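Shared workshop in Kerley to stay open, for now

The shared workroom run by Clerkon in Kerley will keep its doors open for another 18 months after the landlord, Politis, agreed to a new lease in September. Members have been told to expect no rise in fees. They were told much the same last time, shortly before fees went up.

Clerkon calls the room "a home for making". It is a busy one, at least. Brick at the back, strip lights overhead, people at work across the floor and shelves that have taken in whatever was left on them.
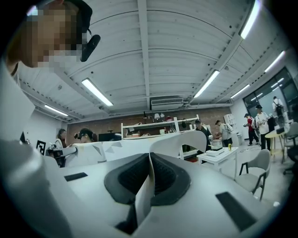 The new terms bring two changes. Evening sessions will finish at 9pm, and large builds must be cleared or booked in again after a fortnight. How that second rule will be enforced is anyone's guess – the old one, which gave people a month, was widely ignored.

Clerkon also says it will spend up to £1,000 on better storage, with the work going to Plarska, a local fitting firm. That won't buy much shelving in a room this size, and no start date has been given.

A promised review of the heating, first mentioned two winters ago, does not appear in the lease summary sent to members. Clerkon says it is "still under discussion".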